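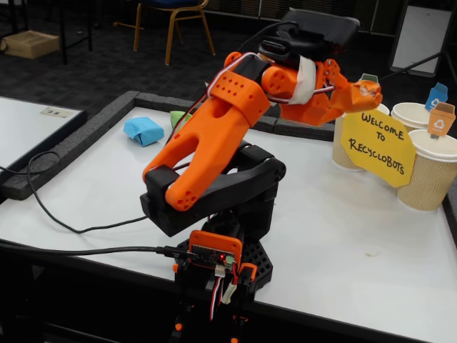

3.2 Survey of shared workspaces

We asked members of 12 shared workspaces in Folinberg how they settled disputes over tables, storage and noise. The survey ran through May and drew 217 usable replies. Respondents who had belonged to a site for over 2 years were treated as a separate group, following Tăng and Turunen.

Written rules were common but seldom consulted. Most members said they asked whoever was sitting nearest.
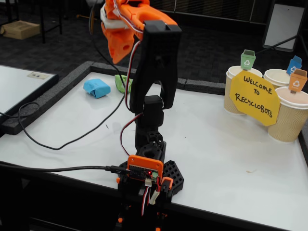 Figure 4. White tabletop with a robot arm at its near edge.

Noise complaints followed a different pattern. They went to site staff by message, often days later, and were rarely raised in person. Storage disputes fell between the two, and the coding scheme had to be revised once to separate them from complaints about cleaning. 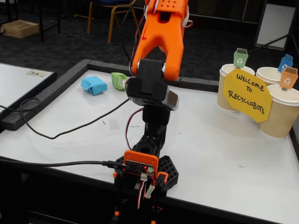

Eusebio Ayala objected, on reading a draft of this section, that asking a neighbor is itself a rule, and that members at the Taipe site would describe it as one. We kept the original coding and return to his point in Section 5.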